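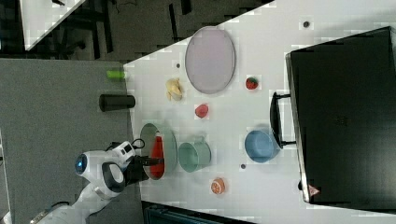 How do I get a stuffed pepper to stay upright in the oven?

Posted by Zoltby, 16th October

I've fallen completely in love with stuffed peppers this autumn (rice, onion, feta, loads of dill) but mine always keel over and tip their filling into the tin. I use the long pointed red ones because they taste so much sweeter. Is there a knack to it, or do I need a special dish?

Sirkero
Oh, you're in for a treat once you stop fighting them! Pointed ones will never stand, so lay them down, slit them along one side and fill them like little boats. Leave the stalk on, it holds everything together. I do mine for 32 minutes with a splash of stock in the tin, then a bit more cheese and 2 minutes under the grill. Gorgeous cold the next day too, if there are any left!

Gidosmont
just buy the square ones

Siliņa
Lovely question! I agree with the boats, but if you really want them upright, pack them tightly in a deep loaf tin with chunks of potato wedged in the gaps. The potatoes soak up all the juice and they're honestly my favourite part. One more thing, don't fill them right to the top if your rice is only half cooked. It swells a lot, and I once had seven peppers split on me in one go.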